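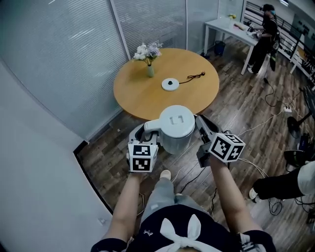
Informe de avance, octubre. Visita a la sala de demostraciones de Kostlow

Asistimos Joelle Khalaf y yo; nos recibió Jad Hattar. La jornada empezó con 12 minutos de retraso y la parte útil fue corta.

Lo que vimos fue a personas manejando pinzas de mano con cubos de marcadores, entre ellas una tarea con un hervidor eléctrico blanco y su base. Como método para recoger movimientos me parece razonable. Como prueba de autonomía no sirve, y la invitación hablaba de «robots en tareas domésticas».

Pedí la tasa de éxito sin intervención humana. Hattar citó 100 repeticiones por tarea, sin decir cuántas salieron bien ni con qué criterio. Quedó en enviarlo por escrito; sigue pendiente.

Gasto de la visita: 2000 euros, con cargo a Pusalau.

Propongo retener el segundo pago hasta recibir esos datos y repetir la visita dentro de 6 semanas, con objetos que llevemos nosotros.

Karim Chamoun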